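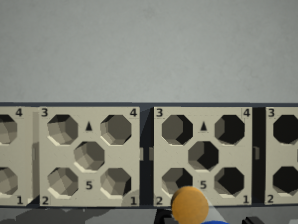

4.2 What the Bench Staff Got Back

The promise made to the sample room at Jirkthorpe was time. Before any hardware was bought, the transfer task was rehearsed in simulation, with one arm moving vials between racks and holder blocks, and the technicians were invited to comment. They commented at length. Their first request concerned the numbering of the wells, which the planners had taken to be decoration and the technicians regarded as law.

Figure 6. Simulated transfer bench, with arm, tube rack and row of holder blocks.
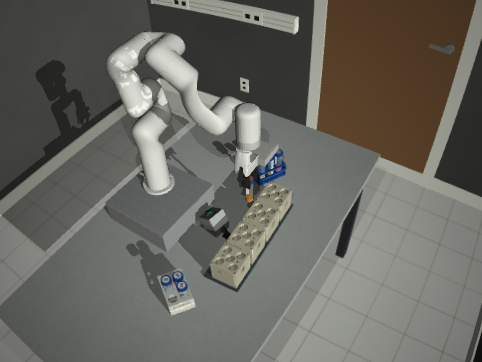
Under the old routine a shift handled 400 vials by hand, and the target set by Vultier was 1,000. The arm was to do the lifting and the staff were to be "released for higher-value work." In the first month this work consisted largely of watching the arm. Two technicians told us they missed the vials – a sentiment absent from the business case.

Sore wrists were mentioned less often in the later interviews, and we do not wish to make light of that. But job titles changed faster than pay, and the skill of setting a vial down well, once learned over years, now appeared in the training plan as "exception handling."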